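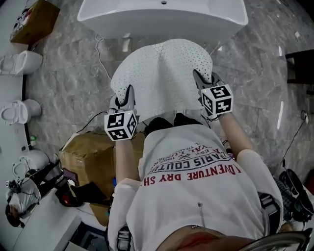
Positioning the perforated sheet on the basin, display area, Mevimville.

Mevimville Bathroom Display Room
Progress report to Nivik
18 October 2018

1. Summary

This report covers work on the display room since the last report in April. The flooring is finished and the main display pieces are in position. Work has now moved on to covers and linings for the pieces, cleaning, and labelling. The room is not yet ready to open to customers. We are on budget for fittings and slightly over on freight, as set out in section 5.

2. Floor and display pieces

The large grey marble-look tiles are down through the main part of the room. The tiler came back once to redo the grout near the door and there have been no further problems. We chose the larger tile over the one in the original proposal, as it shows fewer joins and is easier to mop between the pieces.

Toilets are shown in two ways. Part of the range is on the white display shelf, one model above another, so that customers can compare bowl shapes without walking the length of the room. The rest stand on the floor along the plain white wall, where people can see them at their proper height and try the lids. Areo supplied the shelf and will replace one of its brackets at no charge.

The rectangular white basin stays on the floor for now. We looked at putting it on a plinth, but customers at our other site like to look down into a piece and check where the drain sits.

3. Covers and cloths

Glossy white surfaces mark easily and most of the cleaning time goes on them. We have started using perforated sheets over rims and front edges while people are working nearby. The sheets are light and can be rinsed, but they do not lie flat. On the basin the middle lifts unless both sides are held down, and it takes some patience to get one to stay put. A heavier sheet has been requested from Phùng. The price is $80 a roll and we have asked for 2 rolls to try before ordering more.

Cloths are the other item. The grey unit with the round black opening has been tried as a place to put used cloths during cleaning. A folded cloth has to be pushed down by hand and tends to stand up above the rim. Smaller cloths may solve this. If they don't, we will go back to an ordinary bin, kept out of the customer area.
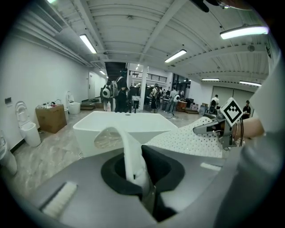 White cloth going into the round opening of the grey unit, with the freestanding tub beyond.

The freestanding tub has a thick rim, which is the part customers lean on and the part that most needs a cover. We will cut the first length of the heavier sheet to suit it. The strip of bristles at the front of the grey unit picks up lint and should be added to the weekly cleaning list.

4. Tidying and safety

The walk-through found the following items still to be dealt with:

The brown cardboard box on the floor between the toilets has become a place to leave odds and ends. The contents are to be sorted, and anything belonging to a display piece bagged and labelled with the model name.

The thin white cable on the floor near the shelf should be run along the wall and fixed down.

Bottles are not to be left on the floor beside display pieces. Cleaning products go back in the cupboard at the end of each shift.

Ceiling lights and the air vent are to be dusted before opening. The lighting is bright enough for the pieces and we do not propose any change to it.

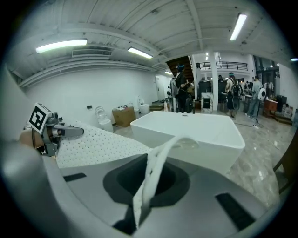 5. Budget

Freight came in $800 over the estimate. Most of the extra was the tub, which had to be delivered on its own because of its weight. We have recovered part of the difference by keeping the existing ceiling and light fittings, and we do not expect to ask for further funds in this period.

6. Next steps

Trial the heavier sheets on the tub and the basin, then confirm the order with Phùng.

Decide on the cloth arrangement after 5 working days with the smaller cloths.

Finish model labels for the shelf and the wall row. Wording has been drafted and is with Areo for checking.

Fit the replacement shelf bracket.

Send Nivik a proposed opening date once the labels are approved.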